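ホーム > キッチン > 水切り・皿立て > Rerix 木製ディッシュラック Talpur

Rerix 木製ディッシュラック Talpur(タルプール)

カテゴリー:皿立て・ディッシュラック
ブランド:Rerix
取り扱い:Raltard オンラインストア
在庫状況:カート画面でご確認ください
ギフト包装:対応可
お気に入りに追加

商品について

台座に丸棒を立てた、木製の皿立てです。皿を一枚ずつ丸棒の間に差し込んで立てておきます。洗って拭いた皿の一時置きにも、食器棚の中で皿を立てて収納する用途にも使えます。

金属ワイヤーの水切りかごと違い、受け皿は付いていません。大量の食器を一度に洗って水を切るための道具としては容量が足りないので、その用途であればワイヤータイプの商品をご覧ください。Talpurは、毎日使う皿を数枚だけ立てておきたい方、布巾で軽く拭いたあとにもう少し乾かしたい方に向いています。

仕上げ色は赤みのある茶色の一色です。木の色には一台ごとに濃淡の差があり、台座と丸棒で色味が揃わない場合もあります。木目の出かたも選べません。

仕様

品名:木製ディッシュラック Talpur
形状:長方形の台座に丸棒を立てたもの
素材:木
色:赤茶
丸棒の間隔:28mm(隣り合う丸棒の中心から中心まで)
重さ:844g
立てられる皿の直径:249mmまで
食器洗い乾燥機:使用不可
電子レンジ・オーブン:使用不可
組み立て:不要
付属品:取扱説明書、Fluteo お試し用小袋

重さは検品時の代表値です。木製品のため、季節や置き場所の湿度によって多少変わります。

丸棒の間隔と皿の厚み

丸棒の中心間隔は28mmです。ここから丸棒の太さを引いた幅が、実際に皿の入るすき間になります。平皿、取り皿、浅めのパスタ皿は問題なく入ります。縁が高く立ち上がったカレー皿やスープ皿は、皿の形によっては一つ飛ばしで差すことになります。深い鉢、どんぶり、茶碗は立てられません。

判断に迷うときは、手持ちの皿を横から見て、いちばん厚みの出る部分を定規で測ってください。糸底のある皿は糸底の分も含めます。洋皿は縁から底までの高さが意外にあるので、見た目の平たさだけで決めないほうが確実です。

直径の上限は249mmとしています。これを超える皿も差し込むこと自体はできますが、重心が高くなり、軽く触れただけで傾くことがあります。大皿は寝かせて置くか、専用の皿立てをお使いください。

小さい皿については下限を設けていません。ただし豆皿や醤油皿のようなごく小さいものは、丸棒に寄りかからず倒れ込むことがあります。小皿ばかりを立てたい場合は、同じRerixの小皿用スタンドのほうが使いやすいと思います。

まな板や鍋ぶたを立てて使っているというお声もいただきますが、当店では皿以外の用途は保証の対象にしていません。薄手のまな板一枚程度であれば実用上の支障はないはずです。鋳物のふたは重すぎるのでおやめください。

置き場所

平らで水平な台の上に置いてください。調理台、食卓、食器棚の棚板、いずれでもかまいません。シンクの中や、蛇口の水が直接かかる場所は避けてください。

壁ぎわに置くときは、壁から40mm以上離します。皿が後ろに少し傾いたときに壁に当たるのを防ぐためと、風の通り道を残すためです。食器棚の中で使う場合も、奥の板にぴったり付けずに手前へ引いて設置してください。

ガスコンロのすぐ横、オーブントースターの上、電気ポットの湯気が当たるところは木が傷みます。直射日光が長時間差し込む窓辺も、色あせと反りの原因になります。冷蔵庫の上は放熱の影響があるうえ、皿を出し入れする高さとして危ないのでお勧めしません。

棚板の上で使う場合は、皿を差し込んだときの高さに加えて、皿を上へ抜くための余裕が必要です。棚の内寸だけを見て購入され、皿が抜けなかったという返品が以前にありました。抜くときは真上に引き上げるのが基本です。手前に少し倒してから抜くこともできますが、そのぶん前側に空きが要ります。可動棚であれば、先に皿を手で立ててみて、棚板の位置を決めてからラックを置くと手戻りがありません。

台座の裏に滑り止めは付いていません。つるつるした天板で動くのが気になる場合は、市販の滑り止めシートを小さく切って敷いてください。粘着式のものは、はがすときに塗膜を傷めるのでご遠慮ください。

使い方

最初に使う前に、乾いたやわらかい布で全体を拭きます。丸棒の根元に細かい木粉が残っていることがあるので、そこは歯ブラシなどで払ってください。水洗いは不要です。

皿は端から順に、丸棒の間へまっすぐ下ろします。斜めに押し込むと、丸棒に横向きの力がかかって根元がゆるみます。皿の縁が台座に着いたのを確かめてから手を離してください。

重さの違う皿を混ぜる場合は、重いものを中央に寄せ、軽いものを外側にします。片側だけに重い皿を集めるとラック全体が不安定になります。差し込み口が余っているときは、中央から使ってください。

洗いたての皿を立てるときは、軽く水を振り落とし、できれば布巾で一度拭いてからにします。しずくが続けて落ちるような状態で使うのであれば、下に吸水マットか浅いトレーを敷いてください。台座に水がたまったままになると、しみになります。

皿を取るときは片手でラックの端を押さえ、もう片方の手で引き上げます。慣れれば片手でも抜けますが、軽い皿しか残っていないときはラックごと持ち上がることがあります。

使い終わって皿がなくなったら、ラックを立てかけるなどして裏側にも風を当ててください。毎日でなくてもかまいません。週に一度ほどで十分です。

台座と丸棒

台座は長方形です。丸棒はそこから垂直に立ち上がり、奥の列には四本が並びます。丸棒の先には飾りも返しもないので、皿を上から下ろすときに引っかかりません。台座と同じく丸棒も木でできています。

明るい色のテーブルに置くと、赤みのある茶色がはっきり出ます。淡いミントグリーンの丸皿のような薄い色の食器とは、色の差がついて皿の縁が見つけやすくなります。

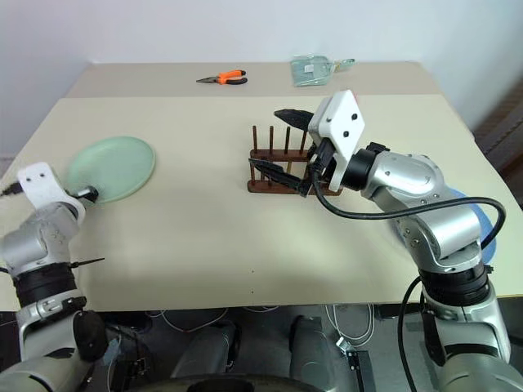 お手入れ

ふだんは乾いた布で拭くだけです。汚れが付いたときは、水で湿らせて固く絞った布で拭き、続けて乾いた布で水気を取ります。油汚れには、薄めた台所用中性洗剤を布に含ませて使えます。洗剤を使ったあとは、洗剤が残らないように水拭きを二度してください。

次のものは使わないでください。

塩素系漂白剤
酸素系漂白剤
アルコールの直接噴霧
クレンザー、研磨剤入りスポンジ
金属たわし
熱湯

つけ置き洗いもできません。誤って水に落としたときは、すぐに拭いて、日陰で風を通しながら立てて乾かします。ドライヤーや浴室乾燥で急いで乾かすと割れることがあります。

丸棒の根元は布が届きにくいところです。綿棒か、毛のやわらかい歯ブラシを使ってください。ここに茶渋のような色が付いてきたら、水気が残っているしるしなので、しばらくの間は皿をよく拭いてから立てるようにします。

Fluteo(木部用オイル)の塗りかた

付属のFluteoは、乾いて白っぽくなった木の表面を整えるためのオイルです。小袋一つで全体を一回塗れます。届いてすぐに塗る必要はありません。手で触れてかさついてきたと感じたころに使ってください。

一 ラックを完全に乾かします。前日の夜から皿を外しておくのが楽です。

二 新聞紙などを敷き、使い捨ての手袋をはめます。

三 古いTシャツのような毛羽の出ない布にオイルを少量取り、木目に沿って薄くのばします。丸棒は上から下へ、布で包むようにして塗ります。

四 そのまましばらく置き、表面に残ったオイルを別の布で拭き取ります。べたつきがなくなるまで拭いてください。

五 風通しのよい日陰で一晩置きます。翌朝、手に油分が付かなければ使えます。

オイルの付いた布は、丸めて放置すると熱を持つことがあります。水に浸してから、お住まいの自治体の区分に従って捨ててください。

塗った直後は色が少し濃く見えます。一度に厚く塗っても長持ちはせず、乾きが遅くなるだけです。サラダ油やオリーブオイルは乾かずに残って臭うので、代わりに使わないでください。

Fluteoのボトル入りは別売りです。お試し用と中身は同じものです。

カビ・しみ・反りが出たとき

黒い点のようなカビが出た場合は、まず固く絞った布で拭き、日陰でよく乾かします。残るときは目の細かい紙やすりで木目に沿って軽くこすり、粉を払ってからFluteoを塗ってください。やすりをかけた部分は周囲より色が薄くなりますが、使ううちに目立たなくなります。広い範囲に出たものや、丸棒の穴の中まで進んだものは、買い替えをお考えください。

水の輪じみは、乾くと薄くなることがほとんどです。数日たっても残るようなら、オイルを塗るとなじみます。

台座が反ってがたつくようになったときは、裏返して、反りの凹んだ側に湿気を戻すという方法がありますが、加減が難しいため、まずはお問い合わせください。購入から間もないものは状態を写真で拝見したうえでご案内します。重しを載せて無理に直そうとすると割れます。

丸棒のゆるみ

丸棒を指でつまんで軽く動かしたとき、根元に動きを感じることがあります。乾燥する季節に多く、湿度が戻ると止まるものもあります。抜けてくる場合は、木工用接着剤を根元に薄く付けて差し直し、一日置いてください。接着剤のはみ出しは、乾く前に湿った布で拭き取ります。

差し直すときは、隣の丸棒と見比べて傾きがないことを確かめます。金づちで叩かないでください。丸棒が折れた場合の交換部品は、Raltardのパーツ窓口で一本から扱っています。交換には折れ残りを穴から抜く作業が必要なので、工具に不慣れな方は本体をお送りいただければ有償で承ります。

安全上のご注意

乳幼児の手の届かないところに置いてください。丸棒は上を向いているため、顔の高さに近い台で使うときは特に気をつけてください。

踏み台にしたり、上に物を載せたりしないでください。

皿を立てたまま持ち運ばないでください。移動するときは必ず皿をすべて外します。

ひびや欠け、ささくれがあるときは使用をやめてください。小さなささくれは紙やすりで落とせます。

包丁やはさみなどの刃物を差さないでください。

火のそばで使わないでください。

梱包とお届け

本体は紙の緩衝材で包み、段ボール箱に入れてお送りします。丸棒は台座に固定した状態で出荷します。箱を開けるときにカッターの刃を深く入れると丸棒や台座に当たるので、テープの表面だけを切ってください。

取り出すときは台座の両端を持ちます。丸棒をつかんで引き上げないでください。

送料と配送日数は、お届け先を入力するとカート画面に表示されます。置き配もご利用になれますが、屋外で雨に濡れた場合の補償はできません。雨の予報が出ているときは、対面での受け取りか、宅配ロッカーをお選びください。

ギフト包装は無地の紙とひもの組み合わせです。のしは外のしのみ承ります。贈り物としてお送りする場合、金額の分かる書類は箱に入れません。

返品・交換

お届けから所定の期間内で未使用のものに限り、返品を受け付けます。期間は納品書の裏面に記載しています。皿を一度でも立てたもの、オイルを塗ったものは、初期不良を除いてお受けできません。

次のものは不良には当たりません。

木目、節、色の濃淡の個体差
台座と丸棒の色の違い
開封時の木の匂い
丸棒の根元のわずかな接着剤の跡
湿度の変化によるごく小さな伸縮

届いたときに丸棒が折れていた、台座が割れていた、平らな台の上で大きくがたつく、といった場合は交換します。外箱と緩衝材は捨てずに、商品の全体と問題の箇所が分かる写真を添えてお問い合わせフォームからご連絡ください。

よくあるお問い合わせ

洗った直後の皿を立ててもよいか
しずくをよく切ってあれば使えます。長時間濡れたままにしないでください。

漆器や木の皿も立てられるか
立てられます。丸棒に強くこすれると跡が付くことがあるため、漆器はゆっくり下ろしてください。

ガラスの皿は滑らないか
縁の薄いガラス皿は、台座の上で少し動きます。気になる場合は外側の差し込み口を避けてください。

二台並べて使えるか
使えます。連結する金具はありません。皿どうしがぶつからないよう、間を空けて並べてください。

縦向きと横向き、どちらに置くのが正しいか
決まりはありません。流し台の横では、皿の面が手前から見える向きに置くと抜きやすいという方が多いようです。

丸棒の間隔が広いものはあるか
Talpurは28mmの一種類だけです。広い間隔の製品は今のところ予定がありません。

丸棒を外してコンパクトに収納できるか
外せません。接着して固定しています。

色違いはあるか
ありません。無塗装の白木についてもお問い合わせをいただきますが、製造していません。

店頭で実物を見られるか
Raltardの実店舗で見本を置いているところがあります。展示は入れ替わるので、お出かけの前に各店へお確かめください。

使用した方の声

食器棚の下の段に置いて、朝ごはんの皿だけを立てています。積んでいたころは下の皿を出すたびに上を全部どけていたので、それがなくなりました。カレー皿は入りますが、隣が一つ使えなくなります。商品ページに書いてあったとおりでした。

思っていたより軽く、皿が一枚だけのときは少し頼りない感じがします。三枚くらい立てると落ち着きます。色は画面で見るより赤いと思いました。

水切りとして買いましたが、下に敷くものは別に要ります。うちでは古いトレーを敷いています。家族が濡れたまま差すので根元に色が付いてきました。オイルを塗ったら少しましになりました。

9月に一台買い、気に入ってもう一台追加しました。二台で色がけっこう違います。別々の部屋で使っているので気になりませんが、並べる人は同時に注文しても揃わないかもしれません。

実家に送りました。包装が簡素で、母は箱を捨てやすいと言っていました。大きい皿は少しはみ出すものの、普段使いの皿には十分だそうです。

関連商品

Rerix 小皿用スタンド
Rerix 吸水マット 無地
Fluteo 木部用オイル ボトル入り
Talpur 交換用丸棒 一本

この商品についてのお問い合わせ

お問い合わせフォームの件名に「Talpur」とご記入ください。お手持ちの皿が入るかどうかのご相談には、皿の直径と、いちばん厚い部分の寸法を添えていただくと早くお答えできます。お電話での受付は午前10時から午後4時までです。

掲載内容は予告なく変更することがあります。仕様変更の前後で、丸棒の先の丸みの付けかたなど、細部が異なる製品が混ざる場合があります。

ページの先頭へ戻る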